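FOR IMMEDIATE RELEASE

Isis opens up its odds and ends with the Esurness box

Small household bits, packed to order and out the door from November

I have been selling small things for 8 years and I still can't walk past a tub of scrubbing brushes without having a rummage. So it gives me a silly amount of pleasure to announce that Isis, my little homewares business, is finally putting its oddments up for sale as a proper product. It's called the Esurness box, it goes on sale in November, and you can pre-order one from the moment you finish reading this.

A bit of background for anyone who hasn't met us. Isis sells the unglamorous stuff that lives under the sink, in the laundry trough and at the back of the third drawer down. Nail brushes, scouring pads, pegs, bottle brushes, soap dishes, clips for the chip packet. We started with a trestle table at the school fete and a float in an ice-cream tub, and these days we have a unit on Du Plessis Lane with a roller door and a kettle that takes forever. We carry 800 different lines at last count, and most of them would fit in your hand.

The trouble with carrying that many small things is what happens at the end of each line. A supplier changes the colour of a handle, or stops making the pad but keeps making the brush, and we're left with a few of this and a few of that. There aren't enough to fill a hook in a shop and there are too many to take home (I've tried, and my own bathroom cabinet won't take any more, thanks). For years those bits went into a cupboard we called the Cupboard. Last winter we opened the Cupboard to look for a mop head and spent the whole afternoon sorting what came out of it – 2,000 items, all perfectly good, and plenty of them things I'd have sworn we'd sold out of years ago!

I put the kettle on, had a think, and decided somebody ought to be using them.

What's in a box

Each Esurness box holds 5 pieces. You'll get at least one thing that scrubs, at least one thing that holds or clips or hangs, and the rest is whatever comes up that suits. Everything is new and unused. It might be last year's colour, or it might have lost its cardboard sleeve somewhere between the supplier and us, and if something has a scuff on it we leave it out.

You can tell us two things when you order. The first is which room you're buying for: kitchen, bathroom or laundry. The second is anything you don't want. If you've already got more bottle brushes than bottles, write "no bottle brushes" in the notes and you won't see one. Please do use the notes. We read them all, and the person who wrote "surprise me but nothing yellow" on a test order got precisely that.

What you can't do is pick each piece off a list. I know some of you will ask, so I'll say it now. With stock like this, by the time I'd photographed and listed every last thing, half of it would be gone and I'd be fielding emails about a soap dish that no longer exists.

How we sort it

This is the part I could talk about all day, so bear with me. When the Cupboard came out we had it all over the floor on bedsheets, grouped by what we thought things were for. That lasted until smoko. Half the pieces could have gone in any of three heaps, and there was a lively disagreement about whether a vegetable brush is a brush first or a kitchen thing first. (It's a kitchen thing. I'm the one writing the press release.)

We settled on bins. Deep grey ones, lined up one behind the other, with only a handful of pieces in at a time. I was dead against the small loads to begin with and wanted to fill them to the brim and be done with it. But when you tip in a great heap, the pads slide underneath, the bristly things lock on to each other and you end up lifting out four when you wanted one. With a handful scattered across the bottom you can see what's what. A little blue block with grooves in it doesn't get lost under a green oval pad, and the black brushy-looking thing next door can come out without bringing its mates along.

I should say the bins are no beauties. The metal in the bottom is worn from use and I've stopped apologising for it to visitors. They do the job.

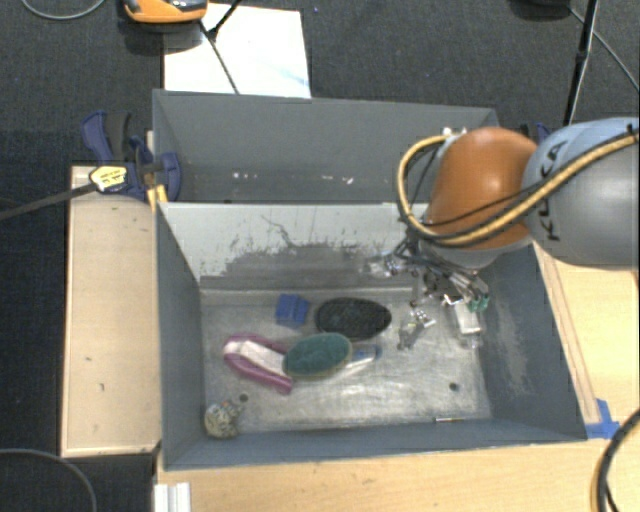
Dillometti, who have stocked our peg baskets since the fete days and have agreed to put Esurness boxes on their front counter, told us their customers never buy one brush on its own and would far sooner be handed a few useful bits in one go, so long as the price is on the lid and they don't have to choose. They also asked whether we could do a version without any purple in it, on account of their shop being green and cream from floor to ceiling. I've said we'll see what we can manage.

That conversation did change our plans a bit. We'd been going to send the boxes out in plain brown card with a sticker on the end, and Dillometti pointed out (fairly!) that a plain brown box on a counter looks like something the courier forgot. So the lid now has the price, the room and a list of the kinds of things you might find inside, in type large enough to read without your glasses. The box itself is still plain card, still goes in your recycling, and there's no plastic tray. Anything with stiff bristles gets a twist of paper round the business end so it doesn't chew up whatever it's travelling with.

A word about the pads

People who've bought from us for a while will know I have opinions on pads. The oval ones with a bit of a rim are my favourites because they fit your palm and you can get right into the corner of a baking dish. We have more of those than almost anything else, in greens mostly, and they'll be turning up in a lot of the kitchen boxes. Give them a rinse, bang them on the side of the sink, stand them on their edge and they'll last you ages. Leave them flat in a puddle and you'll be back to buy another, and naturally I'd be pleased to see you, but I'd feel bad about it.

The small grooved pieces are the other thing I get asked about. We had a few in the test boxes and had more emails about them than about everything else put together. One household uses theirs to prop up the soap. One uses it to clean the mud out of footy boots. I'm not going to tell you what yours is for, though if you find a really good use, write in and I'll print it on the next lot of lids.

Where and when

Esurness boxes go on sale in November through the Isis website, at our Du Plessis Lane unit and on the counter at Dillometti. Pre-orders are open now through the website only. Pick-ups are from the roller door, mornings only please, as the lane gets parked in after lunch and I've had to help one too many people do a nine-point turn.

If you're a shop and you'd like a carton for your own counter, we'd love to hear from you. Cartons can be all one room or a mix. We can't promise the same pieces from one carton to the next, and if that's going to drive you up the wall then our regular range is probably a better fit, and there's plenty of it.

Once this lot is gone we'll keep making boxes as new ends of lines pile up, so there may be weeks when the laundry box is out and the kitchen one isn't. The website will say so. We won't be ordering things in specially to fill them, as that would rather spoil the point, and besides, I promised the rest of the crew they could have the Cupboard back for the mops.

Notes for editors

Isis is an independent seller of small household goods based at Du Plessis Lane. Esurness is a mixed box of five end-of-line pieces for kitchen, bathroom or laundry.

Sample boxes are available for review. Tell us which room, and mention anything you already own too many of. Journalists are welcome to come and see the sorting for themselves – closed shoes, please, and bring your own mug, we're down to two.

Media enquiries: use the contact form on the Isis website and put Esurness in the subject line. We check it first thing and again just before we pull the roller door down.

ENDS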